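Home Forum > Laundry and Fabric Care > Bedding

Fitted sheet fine, printed fleece blanket sheds lint onto it after every wash

posted by tamarack_lane

I have a white woven sheet and a printed blanket that share a bed. The sheet is cotton. The blanket label says 100% polyester, machine wash cold, tumble dry low. After each wash the blanket leaves fine orange fuzz on the sheet, mostly on the side it gets folded back over. The sheet comes out of its own wash clean, so the fuzz is coming from the blanket and not from the machine.

What I have done so far:

Washed the blanket alone, cold, 600 rpm spin, liquid detergent. Five washes to date.
Cleaned the dryer screen before and after. The screen is full each time.
Ran one load with half a cup of white vinegar. No change that I could see.

The washer is a Halvorsen front loader and the detergent is Jakix unscented. I do not use fabric softener. The blanket is less than a year old. I would like to know whether the shedding will stop at some point or whether the fabric is breaking down, and whether the dryer is making it worse.

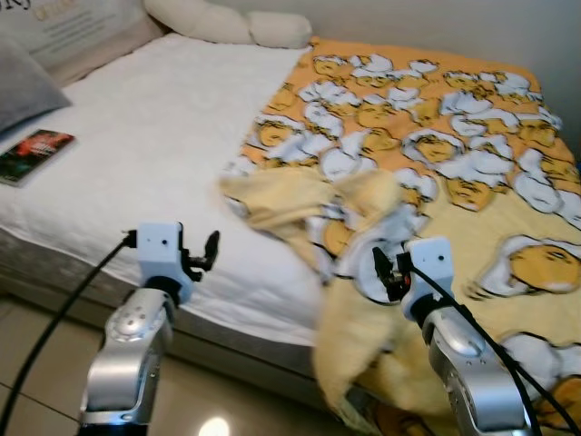
pellworth
Is the fuzz short and straight or does it come off in small balls? The two have different causes, and the label will not tell you which one you have. Short straight fibers are cutting waste left over from shearing the pile at the factory. Balls mean the surface is pilling from friction.

tamarack_lane
Short and straight. I put some on a strip of tape and looked at it under a magnifier. No balls.

3 replies below, sorted by oldest

graywater_ed

Then it is most likely leftover shearing waste plus some breakage from heat. The first part stops by itself. The second part does not stop until you change how it is dried.

Polyester pile softens at dryer temperatures well below its melting point. When the fibers are warm and tumbling against each other, the tips bend and the weaker ones snap. "Low" on a lot of machines only means the heater cycles less often, and the air at the drum inlet can still be hot while the burner or element is on. Use the no-heat setting if you have one.

What I would do, in order:

Turn the blanket inside out if it is double layered. If it is a single layer, fold it once with the print inside and baste the open edges with long stitches.
Wash cold on the gentle cycle. Leave the drum at least a third empty.
Use half the detergent you use now. Residue holds loose fiber in the pile, and front loaders rinse with very little water.
Add a second rinse.
Run the dryer on no heat for 20 minutes. This is to pull the lint, so do not expect the blanket to be dry.
Hang it over two lines or a rack until it is dry.

Clean the screen at the end of the 20 minutes and compare it with the last load. If it is still full after 6 loads handled this way, the fabric itself is failing and no wash routine will fix it.

Vinegar does nothing for lint on polyester. It helps with mineral and detergent buildup, which is a separate matter.

Also check the drain pump filter on the washer. On front loaders it is usually behind a small door at the bottom. If it is clogged, the water drains slowly and the lint settles back on the load.

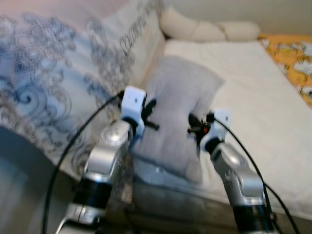

Gray cushion on a white sheet.

mudroom77

just use dryer balls. got the Wuvham ones and never looked back

orrin_flats

Dryer balls add friction, so I would leave them out for this fabric. The rest of the long reply above matches what I ended up doing with a fleece throw, except that I skipped the basting and could not tell the difference.

One addition about the sheet. Polyester picks up a static charge in dry air and cotton mostly does not, but loose polyester fiber will still cling to cotton. Shake the sheet outdoors before washing it, or go over it with a damp rubber glove in one direction. The Mavivora lint roller works too but you go through a lot of sheets of tape on a bed that size. Do not wash the two together, even once, until the blanket has stopped shedding. In my case the dryer screen was close to clear by the end of August and I went back to washing the throw with towels, which was a mistake for other reasons.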